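Lab Notes: Pouring in both directions

The Cernard group has spent most of the fall on a task that sounds small: getting a two-armed robot to move water between a cup and a bottle. The work is part of the Lightfoot project at Wastcombe, which looks at how much a robot can learn from people steering it by hand. This item covers what the group tried, what it measured, and what it plans to do next.

The task has two halves. In the first, the robot holds an open insulated bottle upright and water is poured into it from a plastic cup. In the second, the same bottle is tipped and the water goes into the cup. Most published pouring work uses a wide bowl as the target. A bottle neck leaves far less room for error, and a stream that is slightly off will hit the lip.
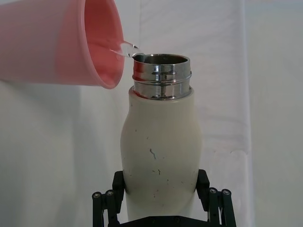
How the data was collected

Operators recorded 114 demonstrations with a pair of hand controllers. Fourteen were left out because the recording dropped frames, which left 100 for training. Each demonstration includes video from small cameras at the wrists, video from a chest-height camera, and the joint positions of both arms.

The model is a standard imitation policy. It looks at the camera views and predicts a short run of arm motions, carries out the first part of that run, then looks again. There is no separate model of the water, and nothing in the setup weighs the cup or the bottle. Whatever the policy knows about the flow comes from the video.

The main change this time was in how the training clips were sampled. In a normal demonstration, the arms spend a lot of time traveling and very little time with the cup near the neck. The group marked the stretch in which the cup lines up with the bottle and drew from it more often during training. Everything else was kept the same as in the earlier runs.
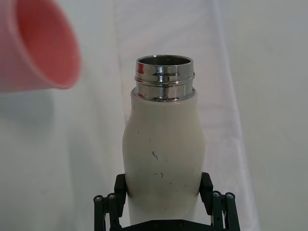 Cup and bottle at the gripper, with a gap between the rim and the neck.

Results so far

Both versions of the policy were trained for 3,000 steps and tested on the same starting positions. The version with the extra weight on alignment spilled less when filling the bottle. It was also slower, and it sometimes paused with the cup at the neck before tilting.

Pouring from the bottle into the cup showed almost no difference between the two versions. The cup has a wide mouth, so small errors in position matter less there. The remaining mistakes in that direction were mostly about when to stop.
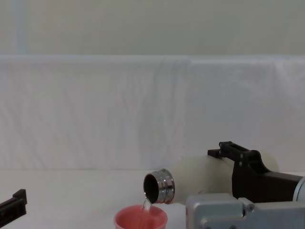
Eun-ji Kwon wrote in after the draft went around to ask whether the gain comes from the sampling at all. Her point is that marking the alignment stretch also changes how often the policy sees a nearly level cup, and that could account for the pauses. She would like to see a run in which the same number of clips is drawn at random from the whole pour.

That run is now on the schedule. The group agrees that the current comparison can't separate the two effects, and the writeup will say so until the new numbers are in.

A second open question is how well this carries over to other containers. All of the training used one bottle and one cup. The pink of the cup stands out strongly against the white cloth and table, and the policy may be leaning on that.
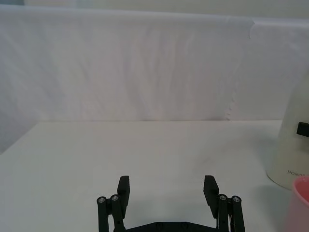 What comes next

The random-clip run comes first. After that the group will repeat the test with 2 other cups and a patterned cloth behind the table. The recordings will be stored in Wetomum with the alignment marks included, so that other groups can try their own sampling. Anyone planning to use them should wait for the November version, which fixes a timing offset between the chest camera and the wrist cameras.

Recent items
Folding towels with one arm
Wetomum storage: new folder layout
Controller calibration, step by step
Lightfoot reading group notes

Last updated: November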